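Peel-and-stick wallpaper and worktop film: frequently asked questions

Last updated December 20, 2023

We get a lot of post about stick-on coverings for kitchens, most of it from people who have watched a two-minute clip and want to know if it can really be that easy. Mostly it can't. We don't sell any of this stuff and we take no money from those who do. Where a brand comes up it's because readers asked about it by name.

Is it really removable?

It depends what you mean by removable. The film comes off nearly every wall. What comes with it is another matter. On sound, fully cured paint over a proper primer you stand a fair chance of a clean wall. On new plaster with a single mist coat, expect to pull off patches down to the skim. On old distemper, don't even start.

"Removable" on the packet is a word about the product. It says very little about your wall, and the small print normally hands that part back to you.

I rent. Will I lose my deposit?

Possibly. Read your tenancy agreement, then ask the landlord or agent in writing and keep the reply. A phone call in which somebody says "should be fine" is worth nothing at checkout. If you get a yes, take dated photos of the bare walls first, close enough to show any marks already there.

We're doubtful of the claim, repeated all over the place, that renters don't need permission because it peels off. Plenty of agreements forbid putting anything adhesive on the walls.

How long should I leave new paint before sticking anything to it?

Longer than you want to. Most makers ask for a month. Touch-dry is not cured, and a kitchen painted in January with the windows shut takes its time. If you can still smell the paint when you walk in, leave it.

Can I put it over tiles?

You can, and people do, but the grout lines will show through thin film sooner or later. In flat daylight you may not see them. Switch on the strip light under the cupboards and every line is there. The choices are to fill the grout level first (a weekend of dull work, and no longer reversible) or to buy a thicker panel and accept the edge.

Paint-type tile covers are a different product and we haven't dealt with them on this page.

Which pattern hides mistakes best?

Something scattered and irregular. Terrazzo prints, with their blotches of different colours on a pale ground, are forgiving because the eye has no straight line to follow. A join that's a hair out gets lost. Stripes, small checks and fake metro tile are the worst of the lot, and anything with a horizontal line will show you exactly how far your worktop is from level.

The drawback of a busy print is that it has to live next to whatever the worktop is doing. Put a strong pattern over strongly veined stone and some people love it, while others find they can't stop looking at it. Samples won't settle this, as they're too small. Buy one roll, tape up a full length with masking tape and leave it for a week before ordering the rest.
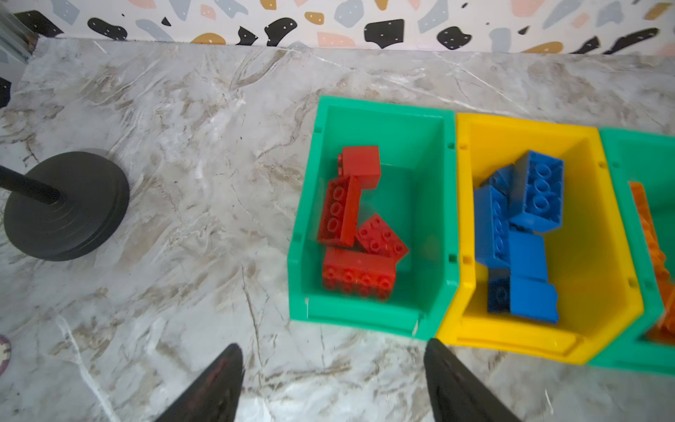 Do I need to match the pattern between rolls?

Yes, even with the scattered ones. A random-looking print still repeats, and once you've spotted the same pair of blotches side by side at the join you'll see them every day. Look for the repeat length on the label and allow one full repeat of waste per drop. Sellers' online calculators tend to leave this out, which makes the job look cheaper than it is.

Check the batch numbers too. Whites vary more than colours do.

Does it survive behind a hob?

We wouldn't. Some packets give a heat rating, but it's rarely clear how it was tested or for how long. With gas, the answer is no: you want glass, steel or tile there, and there are rules about what can go near a flame. With induction it's less of a worry, though hot fat is still hot fat. Stop the film well short and fit a proper splashback for that stretch.

And behind the sink?

Better, if the bottom edge is sealed. Water gets in from below, wicks up behind the film and turns the adhesive to a grey paste. Run a thin bead of clear silicone where the wall meets the worktop. You then have silicone on the wall when you come to take the film off, so that's a bit less removable again.

What about worktop film? The marble ones look convincing online.

They look convincing online. In the room, the giveaway is usually the front edge, where real stone has thickness and film has a fold. Corners are the next thing. Two readers have told us theirs has held up well in a utility room that gets light use. The letters about main kitchens are gloomier: knife nicks, lifting by the kettle, a ring where a pan went down.

If you're tempted, do a shelf or a desk first. Find out whether you can turn a corner neatly before you try it on the one surface everyone leans on.

Is film safe to prepare food on?

Use a chopping board. We have read a good many listings that say "food safe" without saying what that was judged against. We wrote to three sellers to ask. One replied, and the reply was a link back to the listing.

I already have real marble. Does it need sealing?

Usually, yes, and more often than the person who sold it to you let on. Put a few drops of water on it and wait. If the stone darkens underneath, it's drinking, and needs sealer. Sealer slows down stains from things like oil and coffee. It does nothing about etching, the dull marks that lemon, vinegar and wine leave, as that's acid eating the polish itself.

Products that promise to prevent both deserve a hard look. Coatings exist that do protect against acid, but they're put on by a fitter, cost a fair bit and can scratch.

Can I stick film over marble to protect it?

Please don't. Adhesive on a porous stone is asking for trouble, and trapped damp can leave shadows that take months to go, if they go.

Which brands have readers tried?

Take these for what they are, a handful of letters and no sort of test.

Kivov: thick, easy to reposition for the first few minutes, stubborn after that. Complaints were about curl at the ends of the roll. Leaving it flat under books overnight cured most of it.

Pavetti: good printing, and the colours matched the website, which we can't say of many. Thin, though. Every lump in the wall shows.

De Bruijn: sold as paste-the-wall, and turns up in searches for peel-and-stick by mistake. It's ordinary wallpaper. One reader found out after opening the box.

Drollatier: the dearest of the four by a long way. The readers who bought it liked it, but people who pay that much generally do say they like it.

How much should I buy?

Measure the width and height, ignore small sockets, and add a spare roll. For a plain run of wall five metres long, one reader needed six rolls where the seller's calculator had said five. Keep the leftover. You'll want it when somebody catches the corner with a chair.

What tools do I actually need?

A sharp snap-off knife with plenty of new blades, a metal rule, a felt-edged squeegee, a spirit level and a pencil. Kits sold alongside the paper often have a hard plastic squeegee that scratches the print and a knife you'd throw away. Change the blade after every couple of cuts. A blunt one drags and tears.

How do I cut round sockets?

Turn the power off at the consumer unit first. Loosen the faceplate, lay the film over, cut a cross from corner to corner and trim back so a small margin tucks behind the plate. Foil or metallic papers must not go behind a faceplate at all. If any of that makes you uneasy, pay an electrician.

I've got bubbles. Do I prick them?

Small ones often settle within a few days, so leave them be. For larger ones, peel back to the bubble if the film is still fresh and lay it again. Pricking works on some vinyls and leaves a visible dot on others. Try it low down, behind the toaster.

How do I get it off again?

Warm it with a hairdryer on a low setting, start at a top corner and pull slowly, back along itself and close to the wall. Fast pulling is what takes the paint. Leftover glue comes away with warm soapy water and patience. Sticky-residue removers work but can soften paint, so test a spot.

Film that has been up for years comes off worse than film that has been up for months. We've yet to see a seller say so on the front of the packet.

Is it cheaper than tiling?

On the day, yes. Over ten years, if you redo it each time it gets tatty, the gap closes quickly. It makes sense if you're renting with permission, if you're waiting to replace the kitchen anyway, or if you like changing things. For a kitchen you mean to keep, price up basic tile before you decide. You might be surprised, as plain white ones cost very little and most of the bill is labour.

Can I recycle the offcuts?

Not in household recycling in most areas. Vinyl with adhesive on it goes in the general rubbish. The backing paper usually has a silicone coating, so that goes in there too, whatever the green leaf on the label suggests.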